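Glove and sock drive, where we're at

Quick one from me, I have to get this to Darcy before the copier closes so excuse the state of it.

We're at 1,784 pairs. Pairs, counted and bagged. Last winter we finished on 53 bags of whatever turned up, half of it kids' mittens with one missing, so this is a different thing altogether. Thank you. Really. The Dremberg Street drop box had to be emptied twice in one morning and the lid has come off again (tape for now, proper hinge coming).

What's going out: the first load went to the night shelter on Flustness Road, second to the day center, third is sitting in my hallway. The outdoor crew at the Huenchumán orchard asked for work gloves for the pruning and we said yes, up to 200 pairs, so if you have those please send them our way. Doesn't matter if they're plain. Knit ones are fine, people wear them under a bigger pair. Leather is great but we hardly ever see it.
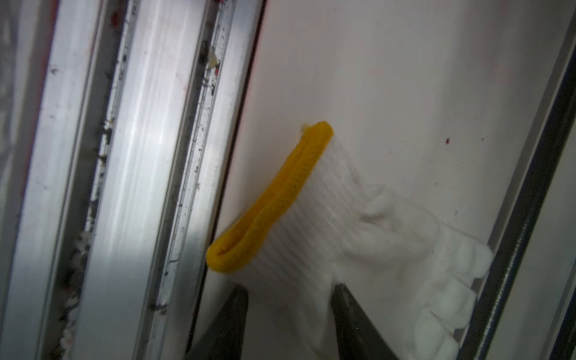

Socks. We need socks. Everybody gives gloves and I get it, gloves are cheaper and they're by the register. But the shelter goes through socks three times as fast and the staff there ask me every single week. Thick ones, dark colors, men's large most of all. Women's too. No ankle socks please, they slide down inside a boot and then you've got a blister and a cold foot.

Some notes on giving, same as last year but people have asked:

New or clean. Washed is fine, washed and dried is better, we had a bag go musty in January and lost the lot.

Keep pairs together. Rubber band, safety pin, knot, anything. Asger spent a whole evening at his kitchen table matching black gloves to other black gloves and he has asked me to mention it.

No hand warmers that are past date. They go hard and don't heat.

Hats yes, scarves yes, coats no. We have nowhere to hang coats. Try the Dranolport thrift store, they take them at the side door until 4 and they'll give you a reciept if you want one.

Money. We've had $3,295 in so far, which covers the van through February and a bulk sock order if I can get the wholesaler to call me back. I've left two messages. If anyone has a contact at a hosiery place, or even knows the word hosiery without laughing, get in touch.

Also need: a driver for the early run, 6:30 start, done by 8. It's one morning a week. You need a license and to be ok with lifting bags up a short flight of steps. Darcy Poirier has been doing it on her own since before the holidays and her back is not happy. And someone with a label printer we could borrow, ours eats the tape.

The knitting group is back upstairs at 7 in the usual room. Bring your own needles, there's plenty of yarn left, mostly green. Beginners welcome, Asger Thoroddsen will show you how to turn a heel and he's very patient about it. Last time we ran over and got locked in the parking lot so we'll be finishing promptly this time, I mean it.

Drop box is open all day, the office one only till noon. If the box is full please dont leave bags on the sidewalk, they get rained on. Ring the bell or text me and I'll come down.

More next month, hopefully with a sock number.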